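# Borrowing toys in Strebel

Gyula Sipos has run the Vevero toy library in Strebel for nine years. It opens on Sunday afternoons and lends out 354 toys, from puzzles to play food, for up to 30 days at a time.

"People think it's about saving money," Sipos said. "For some it is. Mostly they're out of closet space."

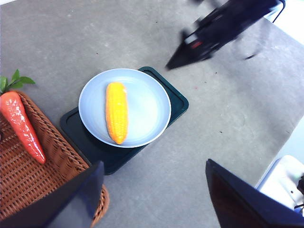
Space was never her problem, one borrower told me by the door. Her son loses interest in a toy within two weeks, and she wanted somewhere to take it back to.

Sipos hears that often. He doesn't charge late fees and dropped the deposit early on. "A deposit scares off the families I want," he said. "If something gets lost, we talk about it." 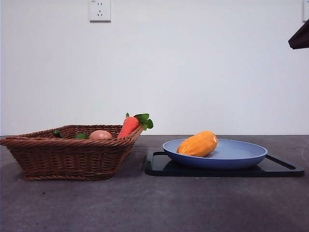

Sets are the hard part of lending. A puzzle with a missing piece comes off the shelf, but play food is more forgiving, and Sipos will lend it in almost any mix. A wicker basket, a blue plate and a tray are enough for a small child to set up a restaurant. "They don't ask where the rest of the menu is," he said.

His former partner in the project, a shop called Stolico, closed its Strebel branch in October. The library lost its free storage and now keeps the bigger items in Sipos's garage.

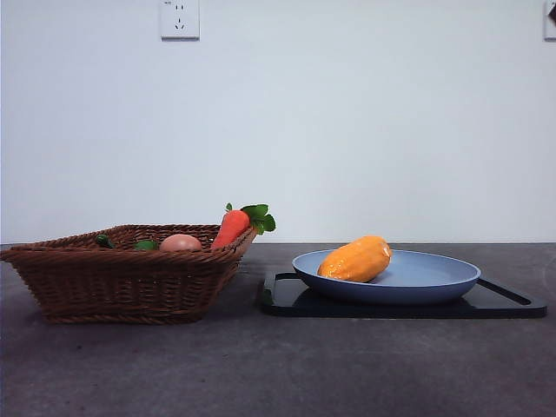 *Play food, with a carrot in the basket.*

Cleaning takes more of his week than lending does. Everything is checked when it comes back and again before it goes out. Smooth plates are quick. A bowl with raised rings on the inside, like the pale blue one, takes longer, and a speck as small as the one in it is easy to miss.

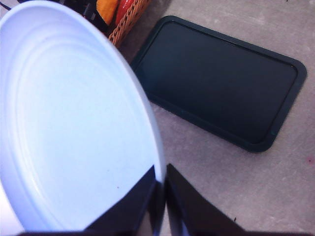

Sipos has been asked to open a second library in Kurkidix. He hasn't agreed yet. The room is good, he said, but the stairs are steep, and most of his borrowers come with strollers. "I told them to find me a ground floor and call again."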